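How to map the circuits in your home

Homport Guides > House and Garden > Guide 127
Last checked: January 8, 2018

Most homes have a consumer unit with a row of switches and a strip of faded labels beside them. Some of the labels say things like "sockets" or "lights 2", and at least one is usually wrong. A circuit map puts this right. It is a written list of every socket, light and fixed appliance in the house, with the switch that controls each one.

You do not need to open anything up or touch any wiring to make one. All the work is done by turning switches off and on at the consumer unit and walking from room to room. If you want anything added, moved or replaced afterwards, give the map to your electrician before they start.

What you need

A notebook or some squared paper
A pencil and a rubber
A plug-in lamp or a small radio
A torch
Masking tape and a fine marker pen
A helper, if you can get one

A plug-in socket tester is handy but the lamp will do. Check that the lamp works before you begin, and check it again now and then as you go. A lamp with a blown bulb will tell you that every socket in the house is dead.

Before you start

Tell everyone in the house that the power will be going on and off. Shut down computers properly and unplug them. Finish any washing or cooking first. If anyone relies on medical equipment that runs off the mains, or on a stairlift, do not switch off anything until you have made other arrangements.

Fridges and freezers will be fine for short periods if the doors stay shut. Clocks on ovens and heating controls may need setting again, so make a note of your heating times before you lose them.

Look at the consumer unit in good light. If you see scorch marks or cracks, smell burning, hear buzzing, or find that part of the cover is missing, stop and call a registered electrician. The same goes for a switch that will not stay on.
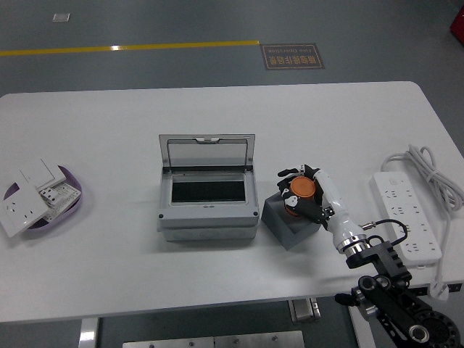

Step 1: Draw the rooms

Give each floor its own sheet of paper and draw the rooms as simple boxes. They don't have to be to scale. Mark the doors and windows so that you can tell which way round you are, and write the name of each room in its box. Include the hall, the landing, the loft, the cupboard under the stairs and any outbuildings with power.

Now go round and mark what is in each room. Pick a set of symbols and keep to it:

S for a socket
L for a ceiling or wall light
W for a light switch
F for a fused spur, such as the one for a boiler or cooker hood
X for anything wired in directly, such as a shower or hob

Number them as you go, starting again at one in each room, so that "Kitchen S4" means only one thing. Go clockwise from the door in every room. Look behind sofas, inside kitchen cupboards and at the back of wardrobes. Smoke alarms, extractor fans, doorbells, loft lights and outside lights are the ones most often missed.

A double socket can be given one number. The two halves will be on the same circuit in nearly all homes, but if yours is an old house with additions, test both.

Step 2: Copy down the consumer unit

On a fresh sheet, draw the consumer unit as a row of boxes. Number them from left to right. In each box write what is printed on the switch, including the letter and number, such as B6 or B32, and then whatever the existing label says. Put the old label in brackets so that you don't mistake it later for something you have tested.

One switch will be wider than the rest or marked as the main switch. There may also be one or more switches with a test button. These are RCDs and each protects a group of circuits. Note which switches sit in which group. In some units the groups are marked on the cover, and in others you will find out in the next step.

If you have a second consumer unit, for a garage or an extension, give it its own sheet and call its switches A1, A2 and so on.
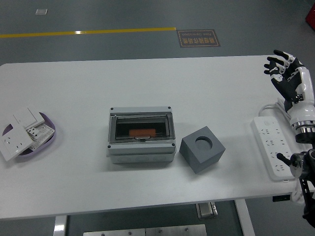
Delyth Marrack
Home Maintenance Editor, Homport

Step 3: Test one switch at a time

Turn on all the lights. With everything running normally, turn off switch number one and leave the others on.

Walk through the house with your drawings. Any light that has gone out belongs to this switch, so write a small figure 1 next to it in pencil. Then plug the lamp into each socket in turn and mark the dead ones in the same way. If you have a helper, one of you can stay at the consumer unit while the other calls out from the rooms.

When you have been everywhere, turn the switch back on, check that things have come back, and move on to the next. Carry on until every item on your drawings has a number beside it. The later switches go faster, as anything already numbered can be skipped.

For fixed appliances, try the appliance itself. An electric shower usually has a pull cord or a wall switch with a small light, and that light will go out. A boiler will lose its display. Immersion heaters are harder to check, so look for a neon on the switch. If there isn't one, put a question mark and leave it for an electrician.

Allow 15 minutes for each switch in a house of ordinary size. If you are short of time, do the ground floor on one visit and upstairs on another. There is no need for it all to be done in one go.

Remember that this is a way of making a list. A socket that will not light your lamp should not be treated as safe to work on. Proving a circuit dead needs the right equipment and someone who has been trained to use it.

Step 4: Sort out the oddities

You will probably have a few items left over. Common ones are:

A switch that seems to control nothing. It may be a spare, or it may feed something you have forgotten, such as an outside socket or an old storage heater. Do not label it "spare" unless an electrician has confirmed it.

A socket on the wrong floor. Sockets in an upstairs room are sometimes fed from the ground floor circuit, often after an extension or loft conversion. Write down what you found, even if it looks untidy.

A light on the socket circuit. Cupboard lights and lights under kitchen units are often wired through a fused spur. Mark the spur and the light with the same number.

Something that stays on. Battery-backed smoke alarms and burglar alarms will carry on when their supply is off. Look for a green mains light on the alarm, and see the maker's booklet before pressing anything.

Step 5: Write it up

Make a clean list with one line for each switch. A finished entry might read:

Switch 4. B32. Kitchen S1 to S6, utility S1, hall S2. Protected by RCD 2.
Switch 5. B6. All upstairs lights, landing smoke alarm. Protected by RCD 2.

Write short labels for the consumer unit on masking tape first. Live with them for a week or two, then replace them with printed ones when you are sure. Keep labels beside the switches and clear of the switch levers, the test buttons and any warning notices. Notices put there by an electrician should stay where they are.

Fold one copy of the map into a plastic wallet and keep it near the consumer unit. Keep another with your house papers, along with any electrical certificates. A photo of each sheet on your phone is useful too.

Step 6: Keep it up to date

Add a line whenever work is done, with the month, what changed and who did it. "March: new double socket in back bedroom, S5, switch 3" is enough. Ask the electrician which circuit they used before they leave.

Press the test button on each RCD when you have finished the map. The power to that group should go off at once, and the switch should then reset. If it doesn't trip, have it looked at. The notice on your consumer unit will say how often the test should be repeated.

More in House and Garden
Guide 126: Finding your stopcock and checking that it turns
Guide 128: Reading gas and electricity meters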